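List: Vatgate-users
From: Siham Shehata
Date: Jul 9, 2021
Subject: Re: Rounding on split deliveries, and the October rate table

On the first point in the earlier message:

> We bill the Tanui orders in two or more deliveries. Since the
> last update the VAT on the part invoices no longer adds up to
> the VAT on the order. The difference is a penny or two each
> time. Flekivlow rejects the batch when the totals differ, so
> someone here has to correct each one by hand. Is there a
> setting for this, or do we go back to the old version?
>
> Also, will the October rate table be loaded for us, or do we
> have to type it in?

There is a setting, and you don't need to go back. Older versions worked out VAT once on the order and shared it between the part invoices, with any remainder put on the last one. The current version works it out line by line on each part invoice and rounds each line before adding up. Both methods are in use and both give a correct invoice taken alone. They don't give the same sum.

To see it, take an order line of 11.00 net at 20 per cent, sent in two deliveries of 5.49 and 5.51. The order shows VAT of 2.20. The part invoices come to 1.098 and 1.102, which round to 1.10 and 1.10, so the sum is right. Now split the same line as 5.48, 2.76 and 2.76. The VAT is 1.096, 0.552 and 0.552, which round to 1.10, 0.55 and 0.55. Again 2.20. Split it as 5.42, 2.79 and 2.79 and you get 1.084, 0.558 and 0.558, which round to 1.08, 0.56 and 0.56, and again the total holds. With 5.44, 2.78 and 2.78 you get 1.088, 0.556 and 0.556, rounded to 1.09, 0.56 and 0.56, and the sum is 2.21. That is your penny. It depends on where the split falls, so testing with one or two tidy orders won't show it.

The setting is under Company, Tax, Rounding level. Change it from Line to Order. It applies to orders opened after the change. Orders that already have a part invoice posted keep the method they started with, and I would leave those alone until they are closed.

Two things to check before you switch:

1. Credit notes. With the level at Order, a credit against a single part invoice takes its VAT from the stored share. It does not work it out again. If you have a custom credit note layout that multiplies net by rate, it will print a different figure from the one posted.

2. The export to Flekivlow. The column "tax_basis" must be filled in. We had it blank on our system and the first batch of 175 invoices was refused with a message about the date format, which had nothing to do with the date format. Filling in the column cured it.

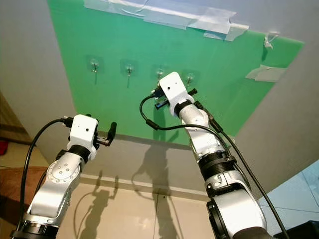
On the rate table, it is not loaded for you unless you take the Gastia feed. Without the feed you can import it as a text file, one rate per row, with the start date in the second column. Leave the end date empty on the new rows. The import closes the old rows itself, and if you close them by hand first it reports an overlap and stops.

Do the import on a copy of the company first. The import has no undo, and deleting a rate that has been used on any document is blocked, including drafts.

I have not tried any of this with reverse charge lines. If anyone on the list has part deliveries with reverse charge on the same order, I would like to know whether the remainder still goes on the last invoice or on the last taxed line. The manual says both, in different chapters.

Siham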